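Let the Planner Say It Doesn't Know

I've been writing planning code for a good long while now, and the older I get (and the more logs I read over cold coffee) the fonder I grow of software that is willing to hesitate.

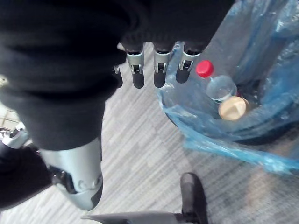

Most planners I've worked with want one answer. Perception hands over a pose, the planner hands over a path, and whatever doubt there was at the start gets quietly rounded away. Clear plastic is where this hurts most, as anyone who has stared at a depth map full of holes will tell you! When Verena Wieser and I went through 441 grasp plans from our Kaleo stack last October, the ones that bothered me were the 12 where the pose estimate was plainly a guess and the planner treated it like gospel.

Andri Trummer thinks I'm being sentimental, and that a better detector would settle the matter. Maybe so. I'd still like the uncertainty carried all the way down to the fingers, even if it costs us 60 milliseconds a cycle, and I'd like it in the default config.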